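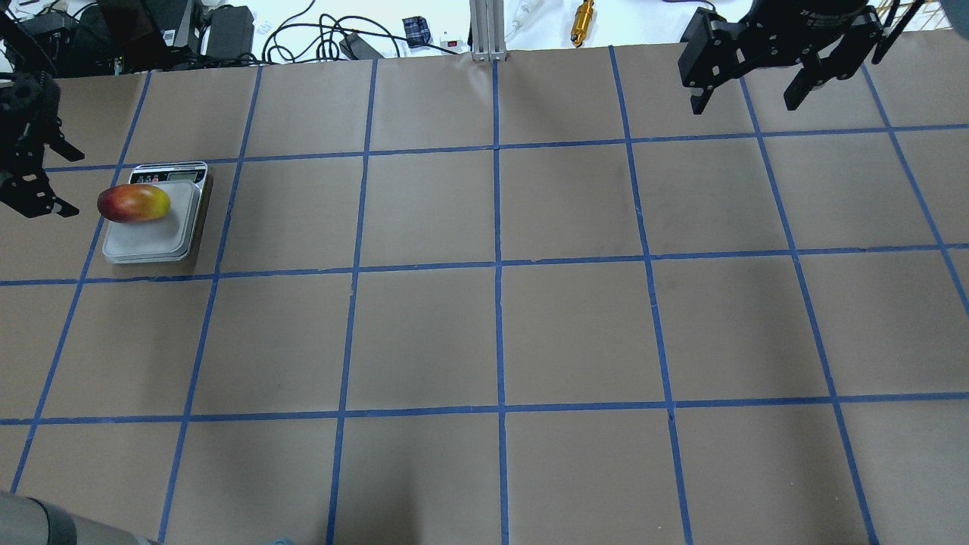
Blue tape on brown paper, a look now found in the better garages.

Vandana Kashyap bought her house in Branholm off Zillow in July and has since bought five kitchen scales. She weighs her fruit, her mail and, once, a neighbor's hamster – with permission. Half of Altow Street seems to have caught the habit. 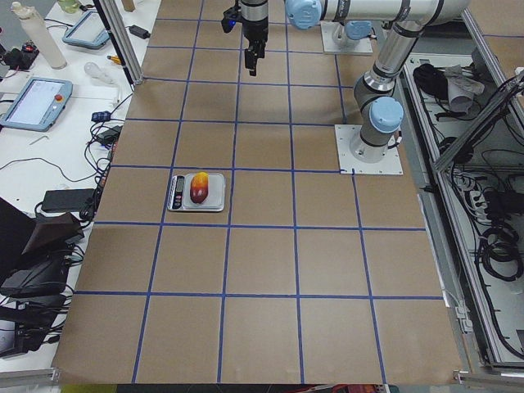 A mango meets the scale.

"I used to guess," says Ottavio Santoro, who paid $57 for his. His guesses were fine. He misses them a little, mostly at dinner.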